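Mesh fabric

Mesh fabric is a textile with a regular pattern of open holes between its yarns. It may be knitted, woven, knotted or bonded, and it is made in weights ranging from fine veil netting to heavy cargo cloth. The openings let air, light and water pass through while the yarns hold the cloth in shape.

Terminology

The words "mesh" and "net" are often used for the same goods. In the trade, "net" is usually kept for cloth with knotted or twisted joins, and "mesh" for knitted or woven cloth. Usage differs between mills, and older catalogs apply both terms to a single product.

Construction

Most mesh for clothing is warp knitted. Each yarn runs along the length of the cloth and is looped with its neighbors at set points, leaving a gap wherever the loops are held apart. Because the loops lock together, a cut edge does not unravel as readily as that of an open plain weave.

Woven mesh is often made by leno weaving, in which 2 warp yarns cross over each other between passes of the weft. The crossing grips the weft and keeps the holes from shifting. Leno cloth is common in produce bags and in some curtains.

Fibers

Polyester and nylon account for much of the mesh sold today. Polyester takes up little water and keeps its size well in washing. Nylon stretches further before it breaks and is favored for hosiery and linings. Cotton mesh is softer and more absorbent, but it dries slowly and can lose its shape under load.

Hole shapes

The shape of the opening affects how the cloth behaves. Square holes give good strength along the length and width but stretch on the diagonal. Diamond holes let the cloth extend in one direction as it narrows in the other. Honeycomb patterns have six-sided cells, which spread a pull among several joins.
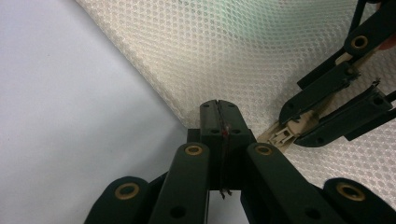
Uses

Sportswear makers place mesh at the back and underarms, where heat builds up. It also appears in shoe uppers, laundry bags, insect screens and the backs of office chairs. Heavier grades serve as scaffold covers and shade cloth.

Care

Mesh snags easily on zippers and hooks — a closed wash bag reduces the risk. Synthetic types are generally washed in cool or warm water and dried on low heat, as high heat can shrink or distort the cells. Small holes may be closed with a few hand stitches in matching thread.

See also

Gauze
Lace
Leno weave
Tulle
Warp knitting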